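Burkeck Introduces White Work Table Line for Shared Workrooms and Classrooms

FOR IMMEDIATE RELEASE

Tuesday, February 25, 2025

Burkeck, a manufacturer of furniture for workrooms, schools and small offices, today announced the Fumis table line. The line consists of three table sizes built on a common frame and supplied with a matte white top. Orders are open to trade customers now. Retail availability is scheduled for July.

Fumis replaces the company's Nasution series, which will remain in the catalog until existing stock is sold. Replacement feet and frame hardware for Nasution tables will be stocked for a further seven years.

The main change from the earlier series is the top. Nasution tops had a semi-gloss finish, and customers in rooms with large windows or overhead strip lighting reported glare at certain seating positions. The Fumis finish diffuses light more evenly and has no printed grain or pattern. Tops are off-white in a single shade, so tables bought at different times can be placed side by side.

"Most of the requests we received concerned the surface," said Mpho Mahlangu, product manager for tables at Burkeck. "People sort small parts on these tables, cut fabric on them and lay out paperwork. They asked for a plain top with low reflection and a straight front edge that a clamp or a ruler can sit against. The frame needed fewer changes."

The frame ships flat and is assembled with one hex key, included in the carton. Each leg has an adjustable foot for use on uneven floors. Felt pads for wood floors are packed with every table; rubber pads for tile and concrete can be ordered separately under the same part number as before. Assembly by two people is recommended for the largest size.

The top is attached from below and can be replaced without taking the frame apart. Replacement tops will be sold individually in all three sizes.

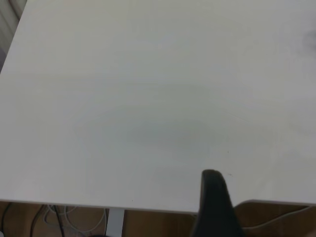

For daily cleaning, Burkeck specifies a damp cloth and a mild dish detergent. Abrasive pads should not be used, as they polish the matte finish and leave shiny areas. Adhesive residue can be removed with isopropyl alcohol applied to a cloth. Full care instructions are printed on the assembly sheet.

Distribution will be handled by Prorkine, which also supplied the Nasution series to schools and trade accounts. The initial production run is 436 tables. Trade orders are shipped in the order received, with a standard lead time of four weeks.

"Accounts with open Nasution orders may switch to the matching Fumis size at the original price until the order ships," said Hakim Entili, head of trade sales at Prorkine.

Dimension drawings, load ratings and finish samples are available on request from the Burkeck trade desk. Sample requests should state the intended use and the type of lighting in the room.

About Burkeck
Burkeck designs and manufactures tables, benches and storage units for workrooms, schools and small offices.

Press contact: Burkeck Trade Desk

###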